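器を直して使う人の話を聞く 陶磁器修理工房「クリラード」店主インタビュー

最初に持ち込まれる品で一番多いのは飯碗だという。次がマグカップの取っ手、その次が急須の注ぎ口。骨董の大皿のようなものは、年に数えるほどしか来ない。

「皆さん、もっと立派なものを直していると思って来られるんです。でも実際は毎日使うものばかりですよ。使うから割れるので、当たり前なんですけど」

クリラード(Clirard)は、住宅街の細い坂の途中にある陶磁器の修理工房である。店主が一人で受付から仕上げまでを受け持つ。看板は小さく、初めての客はたいてい一度通り過ぎてから電話をかけてくる。取材に伺ったのは6月の午前中で、梅雨に入ったばかりだった。漆を使う仕事には都合のいい季節だそうだ。

「漆は乾くというより、湿気を吸って固まるものなので、冬のほうが手がかかります。冬は室(むろ)の中に濡れた布を入れて、湿度を80パーセントくらいまで上げてやらないといけない。今の時期は放っておいても固まってくれます。ただ、固まるのが早すぎると表面が縮むので、それはそれで気をつけます」

店主がこの仕事を始めたのは28歳のときだ。それまではウェデュラード(Wedulard)という食器の卸会社に勤め、倉庫で検品をしていた。輸入した皿を箱から出し、欠けやひびを見つけてはねる。はねた皿は返品されるか、廃棄に回る。

「縁に米粒ほどの欠けがあるだけでも、売り物にはなりません。会社としては正しい判断です。私も何とも思わずにやっていました。ある日、自分の家で同じような欠けのある皿を普通に使っていることに気がついて、それから少し見方が変わりました」

会社の許可をもらい、廃棄になる皿を何枚か家に持ち帰って、独学で直し始めた。最初は市販の接着剤とパテを使い、うまくいかずに何度もはがした。その後、漆の扱いを習いに教室へ通い、3年たったところで会社を辞めた。

「独学の頃に直した皿は、今見るとひどいです。段差は残っているし、接着剤がはみ出したところが黄色くなっている。捨てずに置いてあります。お客さんに見せることもありますよ。自分で直そうとして失敗した方が、恥ずかしそうに持ってこられるので」

自分で接着した器は、直すのに余計に時間がかかる。まず古い接着剤を外さなければならず、種類によっては湯につけたり溶剤を使ったりと、外すだけで何日もかかる。店主の頼みは一つで、割れたら何もせず、破片を紙に包んで持ってきてほしいという。

「小さいかけらも全部持ってきてください。粉みたいなものまでは要りませんが、爪の先くらいのかけらなら使えることがあります。それから、無理に合わせてみないこと。割れた面どうしをこすると角が丸くなって、ぴったり合わなくなるんです」

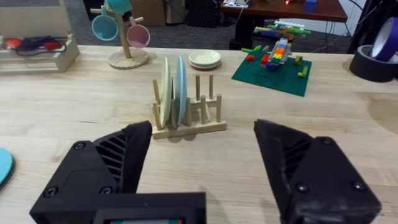 割れる原因を聞くと、答えは早かった。落として割る人は思われているほど多くない。客に事情を尋ねると、洗っているとき、拭いているとき、しまうときの話がほとんどだという。とりわけ、洗った器を濡れたまま積み上げておき、下のものを抜こうとして崩す例が目立つ。その点では、平らな台に丸い棒が何列も立った木の水切りのほうが、皿を一枚ずつ離して置けるので器には優しい。木の棒なら縁が触れても当たりが柔らかいと店主は言う。ただし高台の小さな碗や背の高い湯のみには向かないので、そういうものは布巾の上に伏せておくことを勧めている。

「道具より置き方です。詰めて置かない。隣とぶつからない間隔があれば、かごでも何でもいいんです。洗い桶の中も同じで、皿の上に鍋を入れるのは本当にやめてほしい。これは来る人みんなに言っています」

食器洗い機については、直した器は入れないでほしいとはっきりしている。漆は高い温度と強い洗剤に弱い。電子レンジも避ける。金粉を蒔いたものはもちろん、金を使わない仕上げでも、漆で接いだ部分が傷む。

「受け取りのときに必ず説明して、紙も渡します。それでもレンジにかけてしまったという電話は来ます。怒ったりはしません。生活の中で使っていれば、うっかりすることはありますから。また直せばいいんです。漆の直しは、やり直しがきくのがいいところなので」

仕上げの色も客と相談して決める。金継ぎという言葉が広まってから、金で仕上げてほしいという依頼が増えた。しかし店主のほうから、金ではない仕上げを勧めることもある。

「普段の飯碗だと、金の線が目立ちすぎることがあるんです。値段も上がります。弁柄の赤い漆や、黒い漆のままで止めたほうが、その器に合う場合がある。見本を並べて、昼の光と電灯の下の両方で見てもらいます。そうすると、金にすると決めて来た方でも、三人に一人くらいは変えますね」

修理代は、縁の小さな欠けが一番安く、破片の数が増えるほど高くなる。新しい器を買うほうが安いことも珍しくない。受付ではそのことを先に伝える。

「高いですよ、買ったほうが早いですよ、と言います。それで帰られる方もいます。それでいいと思っています。後から高かったと思われるほうがつらいので。それでも直すという方には、たいてい理由があります。聞かなくても話してくださることが多いです」

印象に残っている仕事を尋ねると、少し考えてから、どこにでもある量産の小鉢を挙げた。客は同じ型のものを何枚も持っていて、そのうちの一枚が割れた。ほかの小鉢で足りるのに、枚数がそろわないと落ち着かないのだという。

「型で作ったものなので、残りの小鉢を見本に借りて、欠けた縁の形を合わせました。納品したら、重ねて棚に入れてみて、ちゃんと収まりましたと電話をくれました。直すときに、重ねたときの高さまで気にしたのはあれが初めてでした。それからは、重ねて使う器ですかと受付で聞くようにしています」

工房では月に一度、クラナ(Khurana)という喫茶店の奥の部屋を借りて、簡単な修理の講習も開いている。縁の欠けを一か所だけ埋める内容で、器は各自が持参する。漆はかぶれることがあるため、手袋と長袖が必要になる。申し込みの前に、過去に漆や近い仲間の植物でかぶれたことがないかを必ず確認する。

「講習で全部は教えられません。固まるのを待つ時間が長いので、一日では終わらないんです。一回目で埋めて、家で置いて、二回目で削って塗る。待つのが苦手な方には向かないかもしれません。でも、削って段差がなくなったときは、皆さん指で何度も触っていますよ」

定員は少なく、すぐに埋まるそうだ。回数を増やす考えはないのかと聞くと、今の預かり品を先に終わらせたいという返事だった。奥の棚には受付票をつけた箱が並んでいて、返却まで半年待ちの品もある。

待つ客のために、店主は進み具合を葉書で知らせている。接着が終わったとき、下地が終わったとき、塗りに入ったとき。文面は短く、たいていは二行か三行で済む。以前はメールにしていたが、年配の客から見落としたと言われることが続き、葉書に戻した。葉書の印刷は近所のプレサー(Pleser)という印刷所に頼んでいる。

「黙って半年預かると、忘れられていると思われるんです。実際に催促の電話があって、申し訳ないことをしたなと思って始めました。葉書を書く日は漆を触らないことにしています。手についていると紙を汚すので」

これからやってみたいこととして、店主は木の蓋と陶器の身を組み合わせた容器の修理を挙げた。陶器の側は直せても、木が縮んで蓋が合わなくなったものは、今のところ断っている。知り合いの木工の職人に教わりながら、自分の塩入れで試しているところだ。

「20回くらい削っては合わせて、まだがたつきます。木は季節で動くので、6月に合わせたものが冬にどうなるか見ないと、お客さんのものは引き受けられません。早くても来年の話です」

帰り際、筆者が家で使っている湯のみの話をした。縁に小さな欠けがあり、気をつけて飲んでいる。店主は欠けの場所と大きさを聞き、唇に当たるところなら早めに持ってくるようにと言って、受付票を一枚渡してくれた。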